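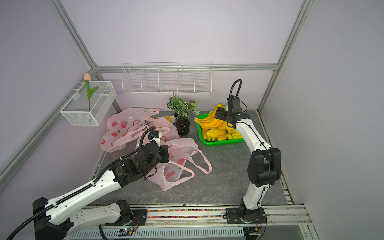
Home | Kitchen | Laundry | Workshop | Ask Us | Archive

Stone and stone-look counters are forgiving in some ways and terribly fussy in others, and I've spent enough years wiping mine down to have opinions about it. The first thing I'd tell anyone is to find out what you have before you buy a single bottle of anything. A gray surface with faint white veining could be real marble, or quartz, or a printed laminate made to look like either one, and you can't always tell by looking! If the house came with paperwork, dig it out. If it didn't, ask a stone yard, and until you hear back, treat it as though it were marble and keep the vinegar in the cupboard.

For everyday cleaning I use warm water with 2 drops of plain dish soap in it and a soft cloth, wrung out well. Wipe, rinse the cloth, wipe again with clean water, then dry with a towel. The drying is the part people skip (I skipped it for years myself), and then they wonder why the counter looks cloudy by the window. It's soap film and hard water, mostly, and a second rinse usually lifts it.

Lemon juice, tomato sauce and wine want to be blotted up right away – blotted, please, and never rubbed, or you'll just spread them farther. For an oily spot on real stone, mix baking soda and water to a thick paste, spread it over the mark, cover it with plastic wrap and leave it overnight. Try it first in a corner behind the toaster. Old spots can need five or six rounds, so be patient with them.

As for sealing, I do mine every January when the holiday cooking is over and I've got the counters cleared anyway. Drip a little water on the stone and go have your coffee. If there's a dark patch under the drop when you come back, it's ready for another coat – let everything dry out thoroughly first, and follow the times on the label.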